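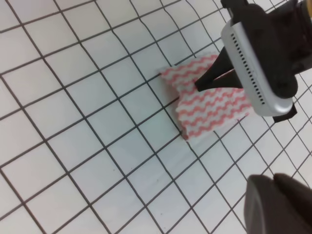 I built a tile-cleaning arm in a shared workshop, and enough people have emailed the same things that I gave up and wrote this page. The project goes by Trorkow, after the first name the label printer would accept. It holds a cloth and it rubs tile with it. That is the whole ambition. The pink and white zigzag cloth, pinched in the middle like a bow tie, is the most sophisticated end effector I have come up with so far.

Why pinch the cloth? Wouldn't a sponge be easier?

Much easier. I started with a sponge on a bolt-on plate and it cleaned fine. Then I wanted the arm to put the thing down, rinse it and pick it up again, and a plate can't do that. Pinching a cloth means the gripper stays a gripper. It also means the cloth takes a new shape every time, so I have learned a lot about folds that I didn't ask to know.

Is the grout a problem?

Less than I feared. The cloth rides over the lines if you keep the pressure low. Push harder and it catches, the wrist stalls, and the log fills up with a very calm message about exceeding torque. I run at 8 newtons and leave it alone.

How does it know where the tile is?

It uses the grout lines. The wrist camera has a wide lens, so straight lines come out bent near the edges, and you have to undo that before any of the math makes sense. I skipped the lens calibration for the first month. Please learn from my January.

After that it's plain line fitting: find the grid, work out the tilt, keep the gripper square to the wall.

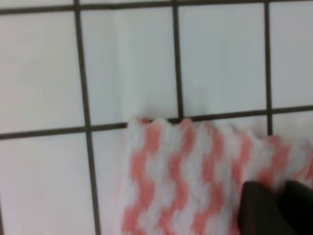 Once the cloth covers the grid, the fit has less to work with, and if the arm is moving fast the lines smear too. My fix is to take the reading before contact, trust it for 24 centimeters of travel, then back off and look again. Sulastri Halim, who has the next bench over, calls this "wiping with your eyes shut." She has a better method and I have a backlog.

What did it cost?

My parts bill is $723, and $600 of that went on the secondhand arm. The rest is brackets, cable, a power supply and cloths. I don't count my own hours, for reasons of morale.

What software does it run?

Two pieces, both mine. Broltonach does the motion and Altik does the vision. They talk over a serial link that I keep meaning to replace. The code is readable if you are patient and ignore the folder called old_new_old.

Does it clean better than a person?

No. A person is quicker, gets into the corners and notices when the cloth is dirty. The arm is more even, I'll give it that – every pass overlaps the last one by the same amount, whether the tile needs it or not.

Can I use it in a real shower?

Not this version. Nothing on it is sealed. The next wrist, Tarigan, has a proper boot over the joint, or will when I stop tearing them during assembly.

Can I come and see it?

Yes, most evenings after seven. Email first so I can make sure it's in one piece, and bring a cloth if you have a spare. Stripes or plain, either is fine.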